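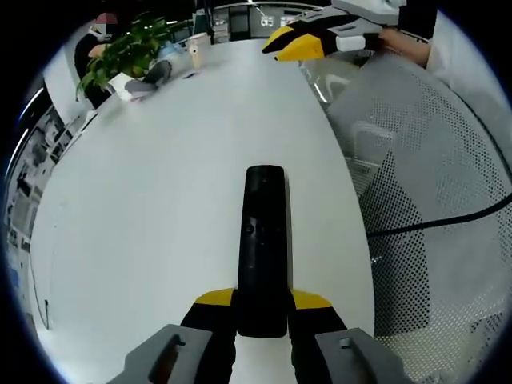
Warum 互助站 > 居家 > 家具与养护

白色亮面大桌用了一段时间发雾、有圈印，还能救吗？顺便问下该不该换

发帖人：半墙爬山虎

工作室里有张白色的大桌，亮面的，是前任租客留下来的，房东让我接着用，写进了交接清单。当时我没多想，觉得省一笔钱挺好，现在有点后悔。

情况是这样。桌面中间一片摸起来发涩，迎着窗户看是雾的，像隔了层薄蜡。靠近我平时坐的位置有几个杯子圈印，颜色不深，偏灰，用湿布擦完看着没了，干了又出来。桌沿有一小段发黄，跟旁边一比很明显。

我试过的：
清水加洗洁精，没什么变化。
酒精湿巾，擦的时候觉得亮了，过两天更雾。
牙膏，只试了巴掌大一块，圈印淡了，但那块的光泽跟周围不一样，斜着看像打了补丁。后来没敢继续。

退租时这张桌子要验，押金3000元，合同里写的是“家具正常磨损除外”，可什么叫正常磨损没有写。房东人还算讲理，不过我不想到时候为了一张桌子扯皮。

另外我也在考虑干脆跟房东商量，把旧桌收走，我自己买一张。预算3000元以内，要大，偶尔铺纸样、裁布，平时两三个人围着干活。在 Parnberg 的店里看过一款烤漆的和一款贴面的，店员说烤漆的好看，贴面的耐用，等于没说。

想问三件事：
一、发雾和圈印能不能自己处理，用什么？
二、发黄的那段还有没有办法？
三、如果换新的，白色亮面是不是就别再买了？

桌子具体是什么材质我不清楚，背面贴的标签已经磨掉了，只认得出 Kyriakidis 几个字母，网上没搜到型号。

四月发的帖，五月补充：有人私信问有没有磕碰，有一处，在桌沿下面，指甲盖大小，露出来的底是浅褐色，看着像压出来的板。

回复者：漆面老手不收徒

先弄清楚是什么面，再谈怎么擦。你说磕碰处露出浅褐色的底，那里面大概是密度板，外面要么是烤漆，要么是贴的一层膜或者板。分辨的办法：找桌沿转弯的地方，看有没有接缝。面和边之间有一条很细的线，多半是贴面加封边；从面到边一路连过去，没有线，多半是漆。圆弧边的桌子要看得仔细一点，有的封边做得好，得用指甲轻轻刮才感觉得到。

先说发雾。

发雾有两种，一种是上面有东西，一种是表面伤了。你这个我猜两种都有。上面的东西一般是洗洁精没过清水留下的残膜，再加上以前的人打过的家具蜡、手上的油，一层压一层。酒精湿巾把这层东西化开一部分又抹匀了，所以当时亮，干了更雾。

处理办法：
温水里滴几滴中性洗洁精，拧到半干的超细纤维布，顺一个方向擦，不要画圈。
换清水再擦，至少换两次水，水不浑了为止。
马上用干布收干，不要让它自己晾。
等一晚上，第二天上午对着窗户看。

这一步做完还雾的部分，才是表面真的有细划痕。很多人第一步没做干净就上抛光剂，把残膜和灰一起磨进去，越弄越花。
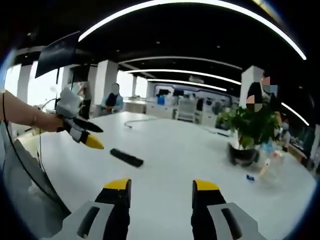
细划痕如果是烤漆面，可以用汽车用的细抛光剂，选不含蜡的，最细的那一档。海绵块蘸一点点，一次做一小片，力气要匀，做完用干净布收掉再看。不要盯着一个地方使劲，漆层没多厚，边角尤其薄，磨穿了露底就只能重喷。桌沿那圈我建议贴上纸胶带避开。

如果是贴面，抛光剂别用。贴面那层光是压上去的，磨掉了就没有了，也补不回来。这种情况只能清洁干净，再接受它。

牙膏也别再用了。牙膏里磨料的粗细各家不一样，你那块“补丁”就是这么来的。要是烤漆，用细抛光剂把补丁外面一圈过渡一下，能好看很多，完全看不出来不太可能。

圈印：灰色、湿的时候看不见、干了又出来，通常是水汽或者杯底的水垢。水垢用白醋兑水，一比一，布蘸湿盖上去几分钟，擦掉，过清水，收干。先在桌子底下或者不起眼的边上试。盖的时间不要长。如果醋没用，那就是热杯子烫的，水汽进了漆膜里面。有人用吹风机低档慢慢烘，我自己试过，深色漆偶尔有效，白漆没看出区别，还有把漆烘黄的风险，不推荐你在房东的桌子上做实验。

发黄：擦不掉。你看一下发黄那段是不是正好对着窗或者离暖气近，是的话就是老化，整段材料都变了，不在表面上。市面上卖的漂白膏、去黄剂，大多是给塑料用的，别往漆上抹。想要好看只能重喷，找人上门喷一整张桌面，价钱往往够你买张新的贴面桌了。

押金的事我不懂，让懂的人说。

回复者：仓库二楼

我回第三个问题，顺带说押金。

先说押金。我租过几处工作室，退租的时候吵得最多的就是家具。你现在要做的是马上给房东发一条信息，把桌子目前的样子拍清楚发过去，发黄的、磕碰的、有圈印的都拍，写明哪些是接手时就有的。如果接手那天你拍过照，一起发。房东回个“知道了”就行，截图留着。等到退租那天再说，他记不得，你也说不清。

交接清单上如果只写了“白色大桌一张”，没写状况，对你对他都模糊，最好现在补一句。语气平常点，别写得像律师函。

你要是打算抛光，也先问他一声。擦桌子是保养，抛光在有些房东眼里算改动，弄花了他可以让你赔。你那块牙膏印我建议也老实说，反正验房的时候斜着一看就看见了。

换不换：我觉得看你主要干什么活。裁布的话，亮面有一个毛病，反光，灯从上面打下来，粉笔线和褪色笔的线都看不清，时间长了眼睛累。滑也是问题，薄料子铺上去一碰就跑。我以前那张亮白桌子最后是垫了一整张切割垫才算能用，那我要它亮干什么。
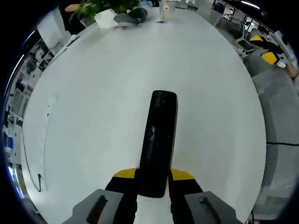 尺寸方面，单面干活，宽度别小于122厘米，这是我们自己用下来觉得合适的。门幅宽的面料对折以后摊得开，对面的人伸手也够得着中线。再宽就得绕着桌子跑了。长度看房间，但四周要留出走人的地方，我们当初只量了桌子没量椅子，搬进去以后靠墙那侧椅子拉不开，又搬出来重新摆。

形状上，方的比圆的好用，至少有一条直边能用来对纱向。圆角可以，大弧边的铺纸样总有一块悬空。你偶尔裁布的话，这点忍一忍也能过。

材质我的顺序是：哑光的防火板贴面，然后是哑光漆，最后才是亮面烤漆。防火板耐烫耐划，边上容易崩，买的时候摸一遍封边，有毛刺、有溢胶的不要。白色可以买，白色其实好用，掉一根线头、一根针一眼就看见。选暖一点的白，旧了不太显黄。

预算3000够的，贴面大桌加运费一般花不完。别在桌面上省，桌腿和横档也要看，双手按住一个角往下压，再往旁边推，晃得厉害的不要，踩缝纫机的时候整张桌子跟着抖，很烦。可以拆腿的比较好，下次搬家进得了电梯。我们上一张是整装的，楼梯转角过不去，最后在楼下就转手给了隔壁，价钱低得不想提。

Parnberg 我去过，样品不错，配送要问清楚包不包上楼和安装。我那次下单时说包，送到了说只包到单元门口。让店员写在单子上。

要是房东不肯收走旧桌，你又放不下两张，那就别买了，在旧桌上铺一块哑光的垫子，四角贴无痕胶，圈印、发雾全盖住，还能保护它到退租。记得选不含软化剂气味重的那种，有些便宜的透明软垫放一个夏天会粘在漆上，揭下来带一层印子，比杯子圈严重得多。隔段时间掀起来通通风。

回复者：阿灯在路上

用 Wunance 就行，我家白柜子一直用它，喷上去一擦就亮。

半墙爬山虎 回复 阿灯在路上

谢谢。请问那个里面含蜡吗？楼上说不含蜡的才行。

阿灯在路上 回复 半墙爬山虎

没注意，瓶子上字太小。闻着有点像柠檬。

漆面老手不收徒 回复 阿灯在路上

柜门和桌面不一样，柜门没人往上放杯子。喷了就亮的东西一般带硅油或者蜡，短时间好看，过后更容易沾灰，以后真要补漆，油没除干净漆挂不住。她这张桌子先别喷。

半墙爬山虎（补充）

按第一位的办法看了接缝，桌沿转弯的地方没有线，指甲刮也没感觉，那应该是漆。清水过了4遍，头两遍的水是浑的，收干以后第二天看，雾少了一大半，剩下的是细划痕，集中在中间。圈印用醋敷了，去掉两个，还剩一个，估计就是烫的。

照片已经发给房东，牙膏那块也说了。他回得很快，说桌子在上一个租客手里就黄了，这个不算我的，让我别再磨就行。抛光剂就先不买了。

新桌子的事他说可以商量，旧的他要找地方放，得等到下个月。这几天先找垫子，仓库二楼说的那种哑光垫，是按整张订还是买两块拼？拼缝会不会硌到划粉？

仓库二楼 回复 半墙爬山虎

能订整张就订整张。拼的话缝放在你不画线的那一头，底下用宽胶带连起来，朝下贴，别贴正面。订之前拿报纸把桌面的形状拓一遍，弧边光靠卷尺量不准。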